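Indeta opens its Drallarside fuel terminal to small buyers this August

I've been wanting to write this one for a long time, so forgive me if I sound a bit giddy for a press release!

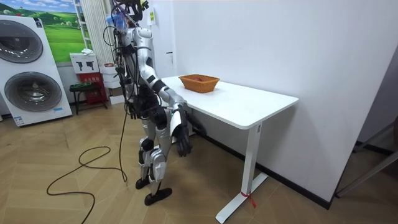
Sylvain Ferrand told me small heating oil dealers had been asking for this since the day the first tank went up, and that he was tired of watching them pay a middleman for fuel stored just down the road from their own yards. Fair enough, Sylvain.

So we're doing it. Starting in August, any licensed dealer can buy diesel and heating oil straight from our Drallarside terminal, with no yearly contract and a minimum order of 53 barrels. We've set aside two tanks for these sales (one for each product) and two loading bays, open from 4 a.m. so the early trucks can get out before traffic.

Prices will go up on our site every Friday and hold for the week. I know the crude market doesn't sit still that long, and yes, we'll eat the difference when it jumps. We talked it over plenty and I think it's the right call for folks who have to quote their own customers by phone.

Pliker is handling the trucking for dealers who don't run their own fleet, and you can book a load with them when you place the order. If you'd rather send your own driver, ask for the gate form first, please, the line gets long without it.

Account applications are open now. Call the Indeta sales desk and ask for Yusuf, or just stop by the terminal office.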